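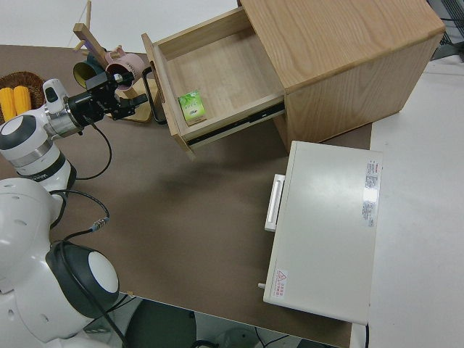

Brazo blanco y cajón de madera abierto.

Karkier estrena colección en agosto, firmada por Seon-mi Cha. Va de abrigos y punto, con 30 salidas. Abro hilo.

La presentan en Holtalel en 2 pases, mañana y tarde. El aforo es de casi 2000 personas.

La parte de punto la lleva Dae-han Bang — antes estaba en Sultov. Lana sin teñir y cuellos altos.

Los abrigos son largos, con hombro caído. Me interesan más que los vestidos de la temporada pasada.

Precios todavía no hay. Cuando Karkier los publique los pongo en este hilo.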